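Florkum Publishes Practice Guide for Hand-Held Gripper Work in Private Homes

13th May
By Lowri Mathias, Press Office

FIGUEROA – Florkum, the member association for companies that record household handling tasks for robot training, has released the first edition of its practice guide for hand-held gripper work. The document has 38 pages and can be downloaded without charge from the Florkum website. It is named the Prirnik Guide, after the town where the working group met for the first time.

The guide covers work in bedrooms, kitchens and other lived-in rooms, where an operator holds one gripper in each hand and performs everyday tasks such as folding, sorting and putting away. Until now, the members of Florkum used their own house rules, and these rules were often not compatible with each other. A company that bought recordings from 2 suppliers could receive two different ways to name the left and the right tool.

"We compared the rules of our members line by line, and this was slow work," said Imre Simon, chair of the working group. "On labels we agreed in one afternoon. On consent of the residents we needed several months."

The guide contains 30 rules. Among the most important:

- Every gripper carries a label on the front of the housing, with a number, the side (left or right) and a code that can be scanned.
- The operator scans both tools before the first task of the day and again after every change of battery.
- Finger plates are inspected for cracks and cleaned before they touch bedding or clothes.
- Residents sign a consent form for each room, and they may withdraw it during 14 days.
- Names, letters and family photographs are removed from the room or covered before recording.

The draft was open for public comment and received 1,062 remarks from members, operators and residents. Patricio Aravena, who edited the final text, said that the chapter about soft materials was changed the most. Operators reported that the earlier text was written for boxes and bottles and gave them little help with cloth.
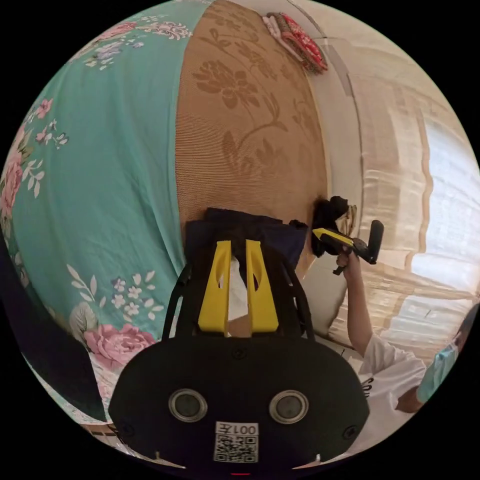

Work with cloth using two hand-held grippers. The label on the near unit shows its number, 001, and the character for "left."

Jeris, a member company with teams in three countries, will apply the guide to all its home sessions from July. "Our operators asked for one clear set of rules, and now they have it," said Hollis Crenshaw, head of field operations at Jeris.

Companies that wish to declare conformity can send the form in Annex B to the Florkum office. The declaration is voluntary. Remarks for the second edition are accepted in writing and should mention the rule number.

Press contact: Lowri Mathias, Florkum Press Office | © Florkum. All rights reserved. | Back to top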